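Lavden folding work table, butcher-block top: my review after a winter of use

Reviewed by Bello Afolabi

I bought two of the Lavden tables in February, when we were changing the back room from a storage place into a room where people can sit down and do something. I have now used them long enough to have an opinion, and as I could not find many long reviews before I ordered, I decided to write the one I was looking for.

First, what I needed. The room is used for many different things. In the morning it is an ordinary work room with laptops and papers. In the afternoon it can be cooking practice without a stove, mixing and measuring mostly, and in the evening there are board games. I wanted a top that can take a wet bowl and also looks decent under a chess board. I didn't want one very big table, because our door is narrow and the hallway makes a turn. Two smaller tables placed end to end was the plan from the beginning, and this review is mostly about how well that plan works.

Delivery and assembly

The tables came from Plunddale in two flat boxes. The driver left them at the bottom of the stairs, so plan for a second person. I carried one box up alone and my back reminded me of it for several days.

Inside you get the top, the legs, a bag of bolts and a small key for turning them. The instructions are only drawings. The drawings are good except for step 3, where the bracket is shown from underneath but the arrow is shown from above, and I put the first bracket on the wrong way around. If your leg points a little outward after step 3, turn the bracket over. The second table took me less than half the time of the first one.

The bolts are fine, but the key is soft metal and its corners became round before I finished. Use your own if you have one in the drawer.

The feet can be adjusted by turning. For me this was very important. Our building is old and the floor falls toward the window. With a single table you can live with a slope, but with two tables in a line, any difference is a little step exactly in the middle of your work. I put a level across both tops and turned the feet until I was satisfied, then I did it again the next week, as the tables had settled. Since then I have corrected them only once.

The top

The top is light wood in the butcher-block style, made from strips, so you see the grain as stripes running along the table. The colour changes a bit from strip to strip. I like this very much. Small marks disappear in it, and the room became brighter when the tables came in.

The finish from the factory is thin. It has a soft shine when light comes from the side, but water will stay on it only for a short time before it starts to go in. I learned this with a wet measuring cup, which left a ring on the first table. I sanded the ring by hand with fine paper and put on two coats of Flusen wood oil, and now I can't find the place any more. After that I oiled both tops completely, and I would recommend everybody do it before the first use. Oil them on the same day and from the same tin! I did one a week later than the other, and for a month they were not the same colour.

After oiling, a spill is no problem if you wipe it during the same hour. We have had tea, flour paste, tomato sauce and the ink of a felt pen. The ink was the only one that stayed, and it is now quite pale.

For heat I can't say much. I always use a mat under anything hot and I suggest you do the same. Please do not use the surface as a cutting board either. It looks like one, but it is a table, and the strips are softer than I expected. A fork that fell from a plate made four little holes.

The edges are a bit sharp out of the box. I passed sandpaper over the corners where people rest their arms. It was ten minutes of work and I think the factory could have done it.

Two tables together

When you place them end to end, there is a dark line between them. The ends are cut straight, so the line has the same width all along, but it is there and you will see it. Crumbs go into it. Sugar also goes into it. I clean it with an old toothbrush, and when we have small pieces on the table, like beads or game counters, I put a strip of masking tape over the gap.

Lavden sells a connecting clip, which I ordered separately. It holds the frames together from below and it stops the tables from walking away from each other when somebody leans on the end. In my opinion the clip should be included in the box. Without it, I was pushing the tables back together every day. With it, the gap stays narrow, though it doesn't close.

We use the seam as a natural border. One table holds the things in use and the other remains free for whatever comes next. On the far table there is usually a mix of everything: bowls and spoons toward our side, the checkered board next to them, a laptop at the back with some pens. It sounds like a mess, and it is, but there is enough depth for two activities without the elbow of one person going into the bowl of the other.

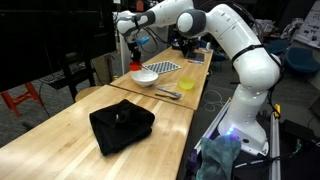
Both Lavden tables end to end, with bowls, utensils and the checkered board on the far one.

One small matter about visibility. On this light wood, pale or see-through utensils are hard to find. I have a pale spatula that I have looked for many times while it was lying in front of me. Black and grey ones you see immediately. If your eyes are like mine, choose dark tools or put down a coloured cloth.

Stability

For normal work the tables are steady. Writing, typing, stirring and kneading a small dough are all fine. When I knead with my full weight, the table moves a little from side to side. It has no bar between the legs, and you feel it in the longer direction. I tightened all the bolts after the first month and this helped more than I expected. Put it in your calendar.

Folding is possible, as promised in the name, but I would call it a table that can fold and not a table you want to fold every evening. The hinge is stiff and it once took a piece of skin from my thumb. We leave ours standing.

Compared with the Arnardóttir

Before buying I also tried the Arnardóttir bench table at a friend's place. It is heavier and has a thicker top, and it does not move at all when you push it. The edges are rounded already. On the other side, it doesn't fold, it needs two strong people to move it, and its top is darker, which I didn't want for a room with one window. It was also more expensive by an amount that would have paid for the oil, the clips and a good lunch. For a kitchen where the table will stay in the same place for twenty years I would choose the Arnardóttir. For a room that changes its purpose three times in a day, I stay with Lavden.

What I like
The light colour and the striped grain
Adjustable feet that really stay where you put them
Straight ends, so that two tables line up well
Easy to repair by hand with paper and oil

What I don't like
The thin finish from the factory
The connecting clip is sold separately
Sharp edges on arrival
The stiff hinge
Step 3 in the instructions

Some answers to questions I received

Several people asked if one person can assemble it. Yes, but turn it onto its feet with somebody's help. If you roll it over one edge, all the weight goes on two legs and the brackets don't like this.

Another question was about children. The height is for adults. Our younger visitors kneel on a chair or stand, and for bowls and mixing they prefer to stand in any case.

About oil, I now do it every few months, when a drop of water stops sitting up like a bead. One tin was enough for both tops, two coats each, and I still have a little at the bottom. Put the used cloth flat outside to dry and don't leave it in a ball, as oily cloths can start a fire.

Would I buy them again? Yes, both, and I would order the clip in the same delivery. I wrote to Plunddale about step 3 and they answered politely that the drawing will be corrected – so perhaps your copy is already better than mine. If you have the older drawing, remember to turn the bracket over.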